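Section 6. Teaching the room round

This section covers setting up the Oda room attendant in a furnished guest bedroom. Complete Section 5 (unpacking, charging, first start) before you begin. You will need the tablet, the room key card for the floor you are working on, and the roll of Zavel marker film supplied in the accessories box.

Allow one session for each room type. Rooms with the same furniture in the same positions can share a taught round. Rooms that are mirrored need their own.

6.1 Before you start

1. Clear the floor of luggage, shoes and loose bags. Leave furniture where it normally stands.
2. Open the curtains or switch on the ceiling light. The wrist camera needs even light at floor level.
3. On the tablet, choose Rooms, then New round. Enter the room type and confirm.
4. Check that the software version shown at the foot of the screen is 1,926 or later. Earlier versions do not keep cable zones after a restart.
5. Place the attendant just inside the door with its arm folded, and press Hold.

CAUTION: Keep hands and hair away from the gripper whenever the status light is green. Press the red stop button on the mast before reaching into the working area.

6.2 Marking cable zones

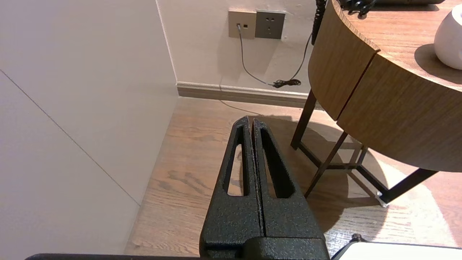 Cable zones tell the arm where it must not close its fingers or drag an item along the floor. They need to be marked by hand in every room type, as the attendant does not reliably find thin leads by itself. Start with the wall sockets and data points and follow each lead along its whole length. A grey cable that hangs from a wall port to the top of the baseboard, with black cord bunched up where it ends, should be marked as one zone from the port downwards. Do the same for coiled telephone cords that hang near a desk. Desk legs and crossbars are handled separately, in 6.4.

1. Choose Zones, then Cable.
2. Use the arrow keys on the tablet to bring the wrist view over the first lead. Keep the fingers closed.
3. Touch the start of the lead on the screen, then the end. A yellow band appears.
4. Widen the band until it covers any slack. The smallest band allowed is 5 cm.
5. Press Save zone. Repeat for each lead.

Note: If a lead is moved later, for example when a telephone is replaced, delete the old zone and mark a new one. Old zones are not cleared automatically.

6.3 Bedside surfaces

The attendant learns a tabletop from the head camera first. Items that stay in the room are saved as Fixed. Anything not saved as Fixed will be treated as a guest item and left alone, but it will also be reported at the end of each round, which makes the report long.

1. Drive the attendant to the bedside and choose Surfaces, then Add.
2. Tilt the head down until the whole tabletop is on screen.
3. Touch each permanent item in turn and press Fixed.
4. For a telephone, touch the handset and the keypad as one item. Mark its cord as a cable zone (6.2).
5. Press Learn and wait for the tone.

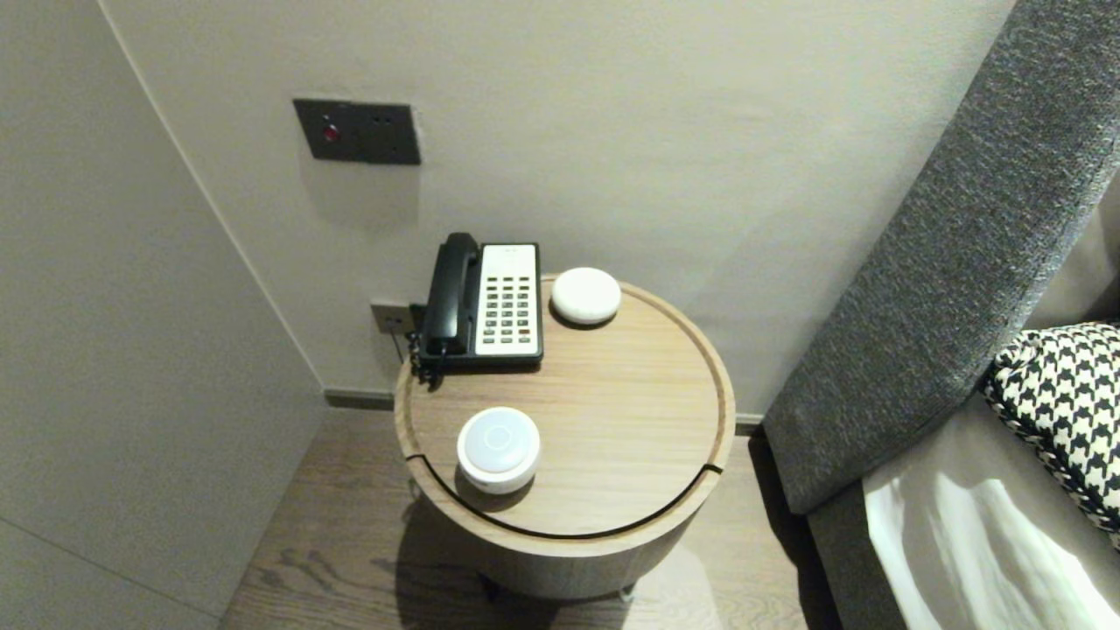

Bedside table with corded telephone and two round white devices.

Note: White items of similar shape may be joined into one on the screen. If this happens, press Split and touch each item again.

CAUTION: Do not save glasses, cups or medicines as Fixed. The attendant may wipe close to Fixed items.

6.4 Drawers and furniture legs

Drawer checking is an optional function. It is switched off when the unit leaves our Gristerstead works and must be turned on under Settings, Functions. The load limit for pulling is 400 g above the normal running force of the drawer. If the limit is passed, the arm lets go and the tablet shows code D6.

1. Open the drawer fully by hand and choose Drawers, then Add.
2. Lower the wrist view to a point beside the open drawer.

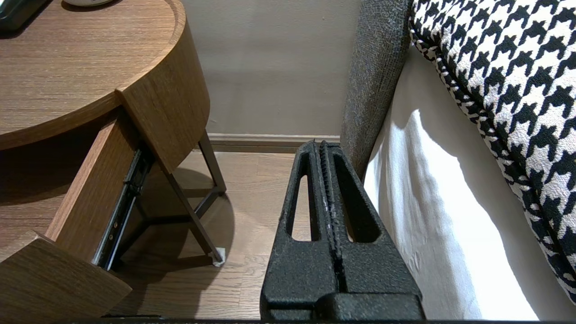

3. Touch the drawer front and then the rear end of the slide. The tablet works out the travel.
4. Choose Legs and touch the foot of each leg you can see. Move the attendant and repeat for the others.
5. Mark any bedding that hangs near the floor as Soft edge. The gripper will slow down there and will not close.
6. Close the drawer by hand, stand clear, and press Test.

The test opens and closes the drawer once at low speed. If the drawer sticks, check the slide for dirt before changing any settings.

CAUTION: Never put fingers near the drawer slide during the test.

6.5 Saving the round

Press Finish, give the round a name and choose which rooms will use it. Copy the round to the Virnby service card if other units work on the same floor. To edit a saved round, see Section 7.

Issue date of this section: 16/04/2021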